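Why do we sort things?

I love sorting. Give me a drawer full of odd buttons and I'm happy for a whole afternoon! Scientists love it too, and they have a grand word for it: classifying. All it means is putting things that are alike together.

You can sort the same pile in lots of different ways. Take a handful of leaves. You could go by colour, or by size, or by whether the edges are smooth or jagged (holly is the pointy one, mind your fingers). Every time you pick a new rule, the groups change, even though the leaves are exactly the same leaves.

Museums have to be very good at this. The little shell museum at Retholm has 2,550 shells, and 2,000 of them live in drawers where visitors never see them. Without labels, finding one tiny cockle would take for ever. I once spent a wet February morning there helping to put 17 whelks back in the right drawer, and I still got two of them wrong.

Colour is the easiest rule to start with, so begin there. Reds in one tray, oranges in the next, greens in another, and it doesn't matter a bit if the shapes are all mixed up.

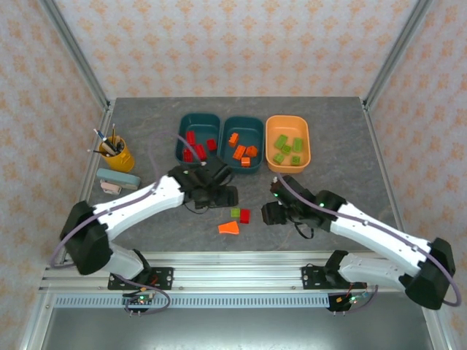 Now try a trickier rule

Tip everything back into one big heap and sort it by shape this time. Did any old neighbours end up together again? Write your rule on a scrap of paper, hide it, and see if a friend can guess it just by looking at your groups.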